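OK thread on the schools laptop money because I've been asked four times at the gate and I'm sick of typing it out on my phone in the rain

Background for anyone new. I'm a parent governor at a smallish primary, also do IT support for a living (not for the school, before anyone starts). Views mine, not the school's, not the trust's.

The trust has signed up to a scheme called Jerent. One device per child from Year 4 up. Supplier is Draltik, classroom software is Flelov. Letter went home in November in book bags, on yellow paper, so half of you have never seen it

What the letter says: every child gets a device, home and school use, free at the point of handing over. Lovely. I am in favour of this! I want that on the record before the rest of it

What the letter doesn't say: what happens in year three. The funding covers the devices and two years of licences. Then the licences land on the school budget. It's in the paperwork, page near the back, small table.

For our school that's 4000 pounds a year. Doesn't sound massive. That's the reading books money. Its also most of a term of a lunchtime supervisor. It has to come from somewhere and I'd like to know where before we start, not in the summer of year two

Someone's already replied "just fundraise". The summer fair is brilliant and I have personally sold a lot of squash at it. The summer fair should not be paying for software licences. Licences are a running cost. You don't run a running cost off a tombola

Next. Broadband.

There's no point handing out devices if the line into the building falls over at ten past nine. We had a trial last half term, one class, 30-odd kids all logging on to Flelov at once, and the office phones went wobbly as they run over the same connection. One class. The plan is for every class in the upper school

Trust says the line is rated for 80. I asked 80 what. Devices? Users? Megabits? Still waiting. If its megabits, shared between all of them plus the office plus the kitchen ordering thing, thats thin

(typing this in bits by the way, between jobs, so sorry if it jumps about)

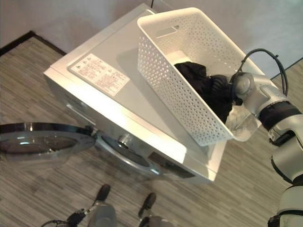
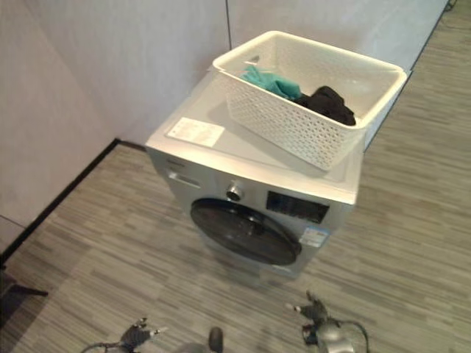

Right, home access. This is the bit I really care about

The whole pitch is that homework moves onto the device. Reading log, spellings, maths practice, all on Flelov. Fine if you've got decent wifi. We did a survey and 40 families said they either have no fixed broadband or rely on a phone hotspot. Forty. In a school our size that's not a footnote

The scheme has a dongle fund. You apply through the school, they post you a little wifi box with data on it. Good idea. Data allowance is for the term and when it's gone it's gone. One kid watching the phonics videos on repeat will get through that before the first assembly

So I've asked for the homework to work offline. Flelov apparently does do this, you sync in school, do it at home, sync again next morning. But it has to be switched on by the trust and it's off by default. WHY is it off by default

Credit where due, Trí Sầm (our computing lead, most of you know him from code club) tested the offline mode on the trial devices and wrote up exactly what does and doesn't work. Spellings fine. Maths fine. Reading log loses your entries if you close the lid too fast. He's reported it

He's also asked for proper training time and I'm backing him on that. At the moment the training offer is one twilight session and a set of videos. Teachers are meant to watch the videos in their own time. Which own time

Trevaskis primary up the road did this last year and I went and had a nose. They were very honest about it. Things they told me, in no order:

Chargers. Buy spares. Then buy more. Kids leave them at nan's and that's the last anyone hears of it

Trolleys that charge the devices overnight are heavier than you think and theirs doesn't fit through the door of the Year 5 room. It lives in the corridor. Measure the doors

Label everything with a number and not the child's name. Names have to be peeled off every July and the stickers leave gunk

Repairs go back to Draltik in batches. So if your child's screen goes on the wrong day they're on a loan device or paper for a fortnight. Trevaskis keep 3 spares per class and say that's just enough

Somebody asked me if we can refuse. Individually, yes. There's an opt-out line on the agreement form, your child uses a device in school and does paper at home. Nobody should be made to feel funny about ticking it. I've asked for that to be said out loud at the parents meeting

On damage. The form says parents are "responsible for reasonable care". I've asked what this means in money, as in if my son drops it down the stairs, do I get a bill. Answer so far: accidental damage covered, "repeated or deliberate" not. How many is repeated. Two? We're getting that in writing

On privacy, because I've had DMs. The devices are filtered at home as well as at school. That means the filtering company sees which sites get visited on them. It does not mean the camera is on. Whoever put that in the Year 6 group chat, please stop, you've frightened people

What I do want answered is how long the browsing records are kept and who at the trust can look at them. Perfectly ordinary question. Should have a perfectly ordinary answer

Screen time. I'm not going to argue with you all about screen time. Teachers I've spoken to don't want lessons on screens all day either. The plan says up to an hour in class and whatever the homework takes. If it creeps up, tell us, that's what governors are for

And handwriting stays! Had three people ask. It's staying. Books are staying. The school is not throwing out the exercise books

What happens now. Governors meet before the end of term. I've put in for five things

– a written answer on the licence cost from year three and which budget line it hits
– the line into the building tested with every upper school class logged on at the same time, before handover
– offline homework switched on from day one
– actual paid training time for staff, incl. TAs, who always get forgotten
– damage and privacy wording in plain English, one side of A4, translated for the families who need it

If they say yes to those I'll be first in the queue with the form signed. If its no to the first two I'll be asking for a delay till after Easter. Not a cancellation, a delay

Being asked if the money dissapears if we delay. I've checked. The trust has to confirm numbers this school year but handover can be any time up to the following autumn. So there's room

For what it's worth, the trial class loved them. One girl who hardly writes a line on paper did a whole page about otters. I haven't forgotten that. It's why I want the boring bits right

Parents meeting is 6.30 in the hall, date going out on the app. Creche in the library if enough of you ask for it, so ask. If you can't make it, email the office with "devices" in the subject and it'll get passed to governors

Edit since I can't edit: it's Year 4 up INCLUDING Year 4. Year 3 get theirs when they move up in September

And yes, someone will be there to explain the dongle form line by line. Bring the letter if you can find it, it's the yellow one

Phone on 3 per cent, will answer the rest after tea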